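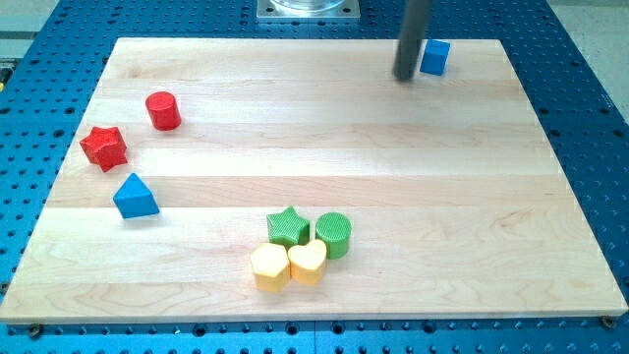

## Flolen Tabletop Kit

The **Flolen Tabletop Kit** is a set of blocks, a work board and control software sold by the robotics firm Irus for testing how robot arms push and arrange small objects. It is used mostly in university labs and in training courses for machine operators. The kit does not include an arm.

### Contents

The kit is built around colored blocks in red, blue, green and yellow. Shapes include a cube, a triangular prism, cylinders, stars, a pentagon and a heart. The blocks have a textured surface. The arm moves them with a plain dark rod, so all work is done by pushing – nothing is picked up.

The wooden board lies flat on a metal table with a grid of holes. Irus sells the table separately, and buyers who already own one can order the board alone.

### Software

The software, named Arai, was written by Takumi Nagano and Sayaka Kubo. It accepts short typed orders such as "push the blue cube toward the green star" and keeps a log of each run. The standard license covers 24 task types and storage for 1,000 runs. Users can add their own tasks as plain text files.

### Development

Work on the kit began under Hideaki Tsuchiya, who wanted a bench test that could be reset by hand in under a minute. An early version used painted blocks, but the paint wore off at the corners and was dropped before the kit went on sale. The first batch was 80 kits, most of them sold to schools through the dealer Drerkley.

### Price and support

The basic kit costs $600. Replacement blocks are sold singly or by color. Phone support runs on weekdays and closes at noon on Friday.

### Reception

In a review for a lab supply newsletter, Mayu Sugawara praised the short setup time and the clear run logs. She found the manual thin on camera placement – it gives the subject a single page – and noted that the star blocks were harder to push in a straight line than the cube. Kohei Morikawa, who used the kit in a night course, wrote that it suited beginners but that the license limit on stored runs was too low for a full term. Irus later offered a larger storage plan for a yearly fee.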